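Workshop notebook - glue trials, cont.
9/22/01

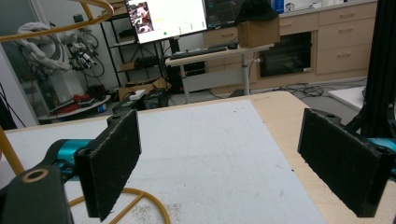

White board on the bench, grey flecks on the surface.

Carried on with the hide glue versus fish glue comparison for the chair repairs. Beatriz had the pot going before I got in. Batch from July is finished, so everything from here on is the new bag of granules and shouldn't be lumped in with the older results.

Mixed one part granules to two parts water by weight, soaked overnight, warmed to 60 and held. It ran off the brush a bit quick for my liking. Hélder says it always looks thin at that ratio and to leave it alone. Left it alone.

Lap joints in beech, same offcut for all of them, faces planed and not sanded. Clamped overnight and pulled on the lever rig this afternoon. Readings in newtons:

Hide, fresh pot - 3,392. Wood failed, glue line held. Long splinter down one side.
Hide, reheated pot - 2,926. Mixed, mostly wood.
Fish, straight from the bottle - 978. Glue line let go clean.
Fish, joint warmed first - 704. Same again, a bit worse.

The fish glue numbers are too low to believe. Margarida used the same bottle on the Brernia stool and had no trouble with it. Either the bottle has turned or the joints hadn't dried through. It was damp in here last night and the heater was off. Going to give the next pair three full days in the clamps before I blame the glue. Smell is no guide, it always smells like that.

Also possible I starved the joint. I put the fish glue on one face only and cranked the clamp hard, and there was plenty of squeeze-out. Next time both faces, and stop when the bead shows.

Reheated hide is fine for small work. I wouldn't use it on a seat rail. Filipa wants a rule for how many times a pot can go back on - I don't have one yet. Twice is what I've been doing.

Other jobs:
- Rocking chair (Louro) is dry and out of clamps. Left arm still has a slight click when you lean on it. Peg may be short.
- Cristóvão rang about the Zomach table. He's happy to keep the old finish, just wants the ring marks eased back. Try wax and a soft cloth first and show him before going any further.
- Lever rig pivot is squeaking. Oiled it. Check the zero again before the next lot, I only did it at the start.
- Low on beech offcuts, enough left for four joints if I'm careful with the saw.

Next: two fish, both faces, three days. One hide on the third reheat, to see where it drops. If the fish comes up low again, open a new bottle and repeat on the same wood.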